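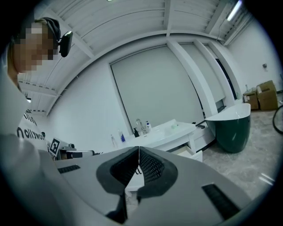
Nos preguntan en los comentarios si sirve de algo echar café molido debajo de los asientos, porque el coche lleva desde el invierno oliendo a cerrado y el ambientador de pino solo ha conseguido que huela a cerrado y a pino. El café tapa el olor unos días y deja posos en la moqueta que luego hay que aspirar. Antes de poner nada conviene buscar de dónde sale el agua, que en un coche con algunos años casi siempre entra por los mismos sitios.

Humedad y malos olores en el coche: qué mirar y cómo limpiarlo en casa
Consejos de taller doméstico de Nilia
Publicado el 21 de junio de 2023

Localizar la humedad

Saque las alfombrillas y apriete la moqueta con la mano, primero en el lado del acompañante, luego en el del conductor y después detrás. Ponga un trozo de papel de cocina doblado y pise encima. Si el papel sale mojado, la espuma de debajo está empapada aunque por arriba parezca seca.

Mire también el hueco de la rueda de repuesto. Levante la tapa del maletero, saque la rueda y el gato y pase la mano por el fondo de la chapa. El agua que se junta ahí suele venir de la goma del portón o de las juntas de los pilotos traseros.

Agua delante, en el lado del acompañante: desagües de la bandeja que hay bajo el limpiaparabrisas, casi siempre atascados con hojas. Se abre el capó, se quitan las hojas a mano y se echa una jarra de agua. Debe salir por debajo del coche en pocos segundos.

Agua delante con líquido algo pegajoso y olor dulzón: puede ser el radiador de la calefacción. Eso no es limpieza, es taller.

Agua en el techo o en los parasoles: desagües del techo solar. Se limpian con un hilo de nailon grueso, del que se usa en las desbrozadoras, metido despacio desde arriba. No use aire a presión. El tubo puede soltarse dentro del montante y entonces hay que desmontar el guarnecido.

Secar antes de limpiar

Este paso se lo salta mucha gente. Se da champú a una tapicería que ya estaba húmeda, se cierra el coche y a la semana huele peor.

Elija un día seco. Abra las cuatro puertas y el maletero, levante la moqueta por donde se deje y meta debajo un par de listones para que corra el aire. Si tiene un aspirador de agua, páselo primero. En el taller usamos uno pequeño de la marca Addo, de 21 litros, pero vale cualquiera que admita líquidos. Un aspirador doméstico corriente no vale, se estropea el motor y además es peligroso.

Con un deshumidificador dentro del coche y las ventanillas cerradas hasta dejar solo el paso del cable, la espuma tarda menos. Vacíe el depósito por la noche y vuelva a enchufarlo si hace falta. En agosto, con el coche al sol y las ventanillas bajadas dos dedos, muchas veces no se necesita aparato. 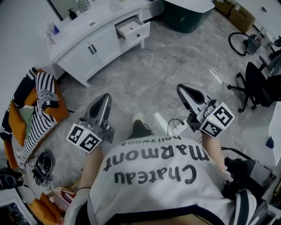

Una vez seca la espuma, se aspira todo otra vez, ahora en seco. Corra los asientos hacia delante del todo y después hacia atrás del todo. En las guías se acumulan migas, monedas y arena, y esa mezcla es la que hace que el asiento vaya a tirones.

Tapicería de tela

Mezcla para manchas normales: un litro de agua templada y 40 mililitros de jabón neutro líquido. Remueva y use solo la espuma. Se aplica con cepillo blando, en tramos pequeños, y se retira con un paño de microfibra bien escurrido. Pruebe antes en una zona que no se vea, por ejemplo el lateral del asiento que da a la consola.

Para manchas de grasa, un limpiador de tapicerías en espuma. El Zetulard va bien en tela oscura; en tela clara deja a veces un cerco si no se aclara. Deje actuar lo que indique el envase y no más.

Leche, zumo o vómito: agua fría, nunca caliente. Retire lo sólido, empape con papel sin frotar, cubra con bicarbonato y déjelo hasta el día siguiente. Aspire. Si sigue oliendo, el líquido ha llegado a la espuma y hay que repetir mojando más y sacando el agua con el aspirador.

No moje los asientos delanteros por debajo ni en el lateral donde va el airbag. Tampoco desenchufe los conectores amarillos.

Techo

Con el techo, poca agua. La tela va pegada a una plancha y la cola se suelta. Espuma de jabón en el paño, pasadas en un solo sentido y sin apretar. Una vez descolgado no se arregla con limpieza, y las grapas de espiral que se venden para sujetarlo dejan agujeros.

Filtro del habitáculo

Si el olor aparece al encender el ventilador, empiece por aquí. En la mayoría de los coches el filtro está detrás de la guantera y sale sin herramientas, o con un destornillador. Fíjese en la flecha que marca el sentido del aire antes de sacarlo y ponga el nuevo igual. Se cambia una vez al año. Sacudirlo contra la pared no lo limpia.

Con el filtro quitado puede tratar el evaporador. Se compra un aerosol específico con tubo largo; el que tenemos a mano es de Nuritz y trae 4 boquillas, de las que solo hemos usado la fina. Motor en marcha y coche al aire libre, nunca dentro del garaje. El resto depende del producto, lea las instrucciones, que unos se aplican con el ventilador encendido y otros con el ventilador parado. Ventile bien antes de volver a conducir.

Para que no vuelva a oler, apague el aire acondicionado un par de minutos antes de llegar y deje solo el ventilador.

Gomas de puertas y portón

Se limpian con agua y jabón, se secan y se les da una pasada fina de silicona en barra o en spray sobre un trapo. Dos veces al año es suficiente. Nada de grasa ni de aceite, que hinchan la goma. Para saber si una goma cierra bien, pille una tira de papel con la puerta y tire. Debe costar sacarla por todo el contorno.

Bicarbonato, carbón y arroz

El bicarbonato en un tarro abierto ayuda algo con los olores suaves. El carbón activado en bolsa funciona mejor y puede reutilizarse poniéndolo al sol cada pocas semanas. El arroz hace muy poco y atrae bichos. Las bolsas antihumedad de cloruro de calcio recogen bastante agua, pero si se vuelcan manchan la moqueta y oxidan las guías, así que déjelas solo con el coche parado y en una bandeja.

Si va a guardar el coche más de 90 días, no lo cierre con la funda puesta sobre la carrocería mojada. Deje la calefacción en entrada de aire exterior, quite las alfombrillas de goma y guárdelas aparte, de pie. Vacíe también la guantera y las bolsas de las puertas; los papeles cogen olor y lo pasan al plástico.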